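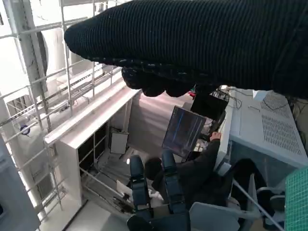

Wrist camera angle: keep the tilted episodes or bin them?

Posted in Data collection

mrivera_hirthorpe
We've got 268 episodes from the Clonurby arm so far. In a lot of them the wrist camera is tilted hard over, so the room sits at a steep angle and the floor slopes off towards the bottom. The one at the top of this post is typical. You get the arm in its black knit sleeve, the gripper under it, a monitor, and someone sitting in the middle of it all. Do I train on these or filter them out?
Marites

padded_cell
Keep them. The camera moves with the wrist, so the policy will see tilted views when it runs. If you only give it level ones it'll be lost the first time the wrist rolls.

gabella
Disagree, at least in part. Tilt is fine. What I'd look at is what's in view. In yours I can see a white cabinet, scaffolding bars, the big white housing with the vents and a corner of green grid mat. Which of those has anything to do with the task? We left long stretches like that in the Mirnholm set and the first 100 episodes were mostly room. Trim the travel and keep the approach and grasp.

padded_cell
Trimming is how you end up with an arm that can grasp but can't get to the table. Travel is part of the job.

gabella
Then slow frames down to a lower rate during travel. You don't need every one of them.

mrivera_hirthorpe
The task is picking parts off a mat, for what it's worth. We record at a fixed rate and I'd rather not touch that halfway through. I could drop frames afterwards.

wihongi_tom
Do it afterwards, yes. Keep the raw files whatever you decide. We cut ours at source and had to redo 200.

wihongi_tom
Also, the person. Do you have consent sorted for people in view? Dark hair and a hand on the machine isn't much to go on, but another episode may show a face.

mrivera_hirthorpe
Signed forms for everyone in the room. I'm still going to blur faces before it leaves the building.

padded_cell
Blurring can leave edges the model picks up on. Test with and without.

gabella
Agree with that one. Gerardo

mrivera_hirthorpe
OK. Keeping the tilt, thinning the travel in a copy, raw files stay put. Will post both success rates in December.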